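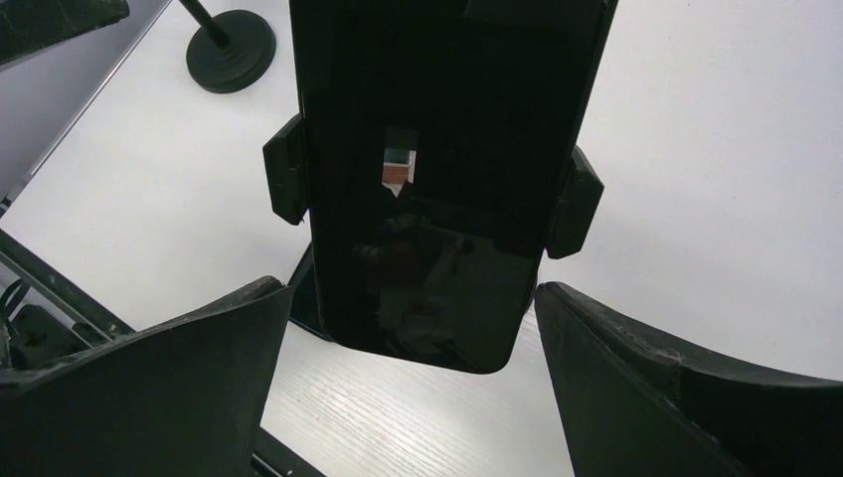
Figure 1. Phone held upright by two side clamps, screen off.

Handout 4: Holding and Storing Phones on the Bench
Applied Product Studies, Juvarholm
Section leader: Friederike Buschmann
Bench hours: Thursday, Room 276

Reading before the session: chapter on clamps and small fixtures in the course pack. Bring the worksheet from Handout 3, filled in. You will need the numbers you wrote down for phone width and thickness.

1. What a holder has to do

A phone is a thin, heavy slab with glass on at least one side. A holder has to carry the weight, keep the phone from turning, and stay off the parts people need to see or press. Most of the designs we look at this term do the first job well. They differ in how they do the other two.

The side clamp is the most common type. Two arms close on the long edges, and a backing plate sits behind the phone. The arms do not have to be level with each other. In Figure 1 the left clamp is a little higher than the right one. When you check a holder of this kind, write down the height of each arm separately.

Terms used in the worksheet:

Clamp arm: the part that closes on the edge of the phone.
Backing: the plate or slab behind the phone.
Post: the upright that carries the holder.
Base: the part that rests on the table.
Joint: any place where the holder can be turned or bent and will then stay put.
Overhang: the length of phone that sticks out past the last point of support, measured along the long edge.

Overhang matters more than students expect. If the phone is gripped near the top, a light push at the bottom end can turn it in the clamps. Grip close to the middle where you can. Move up or down only to keep clear of the side buttons. A clamp that sits on the power button will switch the phone on or off every time someone bumps the table, and a clamp on the volume keys will spoil any sound test.

2. Screens and reflections

Do all the fitting work with the screen off. A dark screen also shows you how the phone is angled to the room. Look for the window in the glass. In Figure 1 there is a small bright patch near the middle of the screen, pale blue over reddish brown, and it looks like part of a window with brick outside. If you need to read or photograph a screen, turn the holder until a patch like that moves off the glass, then tighten the joint.

Wipe the screen before fitting, with a dry cloth. Fingerprints on the edges reduce grip on some of the harder plastic clamps, so wipe those too.

3. Storing on edge

Devices that are not in a holder can be stored standing up, side by side. This takes less table than laying them flat, and you can pull one without lifting the rest. 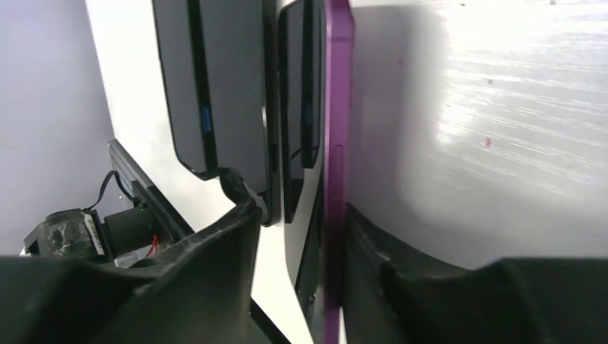 Figure 2. Flat devices standing side by side. Two of the black ones have a blue tab on the left edge; next to them is the edge of a purple phone case.

Black devices of nearly the same shape are hard to tell apart from the edge. A colored tab or a colored case gives you something to go by. The tabs in Figure 2 are at nearly the same height on both devices, and your eye can run straight across from one to the next. The purple case is easy to pick out with no tab at all.

Rules for standing storage in Room 276:

Screens all face the same way.
One device per space. Do not push two into one gap.
Cased and uncased phones can stand next to each other, but leave the case on.
Tabs go on the left edge. If the tab comes off, put a new one on before the device goes back.
Do not lean a loose phone against the end of the row.

The white surfaces pick up marks and scratches easily. Lift a device straight up to take it out and do not drag it. Sarita Yadav keeps the list of which device belongs to which bench group, and any swap has to go through her.

4. Bases and posts

A holder on a post tips over when the weight moves out past the edge of its base. A round base has the same reach in every direction, and this makes it a good choice when the phone will be turned often. The cost is table space. Two round bases side by side leave a gap between them that is not much use for anything.
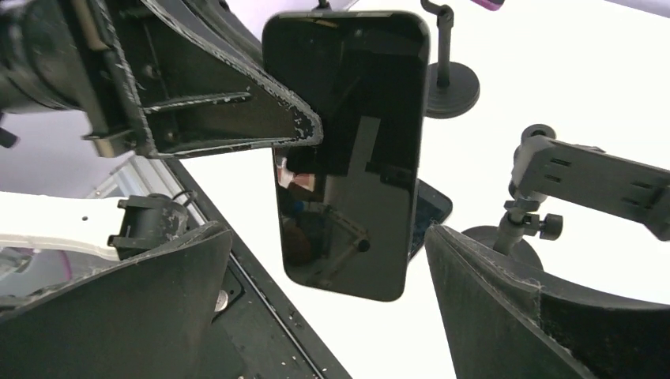

Figure 3. Black phone, screen off, with a second phone partly behind it. Near the top, a curved post on a round weighted base; on the right, an articulated holder arm with slotted clamp parts and a ball-joint knob.

Compare the two stands in Figure 3. The one near the top has a thin curved post. The one on the right has a jointed arm going out to the side from a vertical post, with its own round black base. On paper, sketch each one from the side and mark where the weight of a phone would pull. Then answer:

Which stand would you expect to need more weight in the base, and why?
Where would you put a second joint on the curved post, if you were allowed one?
What happens to the reach of the arm when the ball joint is turned down?

5. Bench task

Work in pairs. Each pair gets one Tronadach side-clamp holder and one Powell stand with a round base.

a. Put the holder at its lowest setting and fit the phone. Record both clamp heights and the overhang.
b. Hang the 1000 g test weight from the holder in place of the phone. Wait one minute. Record any sag at the joint.
c. Repeat with the 2000 g weight on the stand only. Keep one hand near the post. Do not use this weight on the side clamp.
d. Refit the phone and turn it from upright to sideways and back, ten times. Check the clamp arms for slip.
e. Return the phone to its place in the row, tab on the left.

Write the results in the Akedetti log sheet, in pencil. Sheets without both clamp heights will be handed back. The December group left the joints tightened overnight and two of the knobs were hard to free the next morning, so loosen every joint a half turn before you leave.

Next handout: cable routing and charging while clamped.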